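Stain on bamboo board, sand or leave it?
Kitchen & Tableware > Care and Repair

plumbline_ed
Posted August 16, 2026
I have four boards in rotation and the bamboo one is the only one that gives me trouble. It's a Kirkegaard, bought in December, and I oil it the same way I oil the maple ones. Food-grade mineral oil, wipe on, leave overnight, wipe off. The maple boards shrug off beet juice. The bamboo picks up soy sauce and keeps it. Is there a way to get a stain out without sanding? I only have 125 grit in the garage and I don't want to make it fuzzy.

graycounter
125 is too coarse to finish with. You can start there if the stain is deep but you need to go finer after. Before any of that, try coarse salt and half a lemon. Rub with the grain, let it sit ten minutes, rinse, stand it on edge to dry.

Tollhouse88
Salt and lemon does very little on bamboo in my experience. It helps with smell. For color I use baking soda paste and leave it longer.

graycounter
It has worked for me on fresh stains. I agree it won't do much for one that has been there a month.

plumbline_ed
This one is a couple of weeks old.

nettie_k
I'd leave it alone. It's a cutting board. Mine is marked all over and I've cooked on it for years. If it's clean and it isn't cracked, use it.

Tollhouse88
Some people want the board to look decent because it sits out on the counter. Nothing wrong with that.

nettie_k
Didn't say there was. I'm saying sanding takes material off, and bamboo boards are glued up from strips. Do it every few months and you'll end up with a thin board that warps.

saltbox_rd
Has anyone used the Saklow board cream? It's a wax and oil mix, 24 dollars a tin at the store near me. I put it on an Ostis board and water beaded up for a while, but a tomato still left a ring.

graycounter
That's a lot of money for wax. Mineral oil and beeswax melted together costs a fraction of that and you can make a jar that lasts all year. Neither one will stop a stain if you leave liquid sitting on it.

plumbline_ed
OK. Baking soda first, sanding if that fails. Mine has a thin scratch near the bottom edge too, so sanding may be worth it anyway. 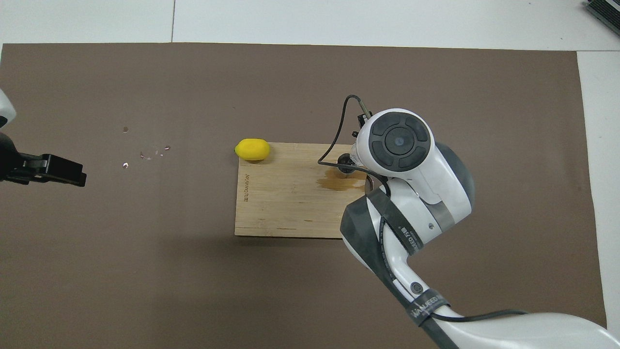

Bamboo board, brown stain on the right half.

graycounter
I'd do the whole face if you sand. A spot repair leaves a dip and then liquid collects in it.

nettie_k
Still say leave it.

Tollhouse88
Test the paste on the back first. Then give it a full day to dry before you oil.

plumbline_ed
Will do. I'll pick up some finer paper in case.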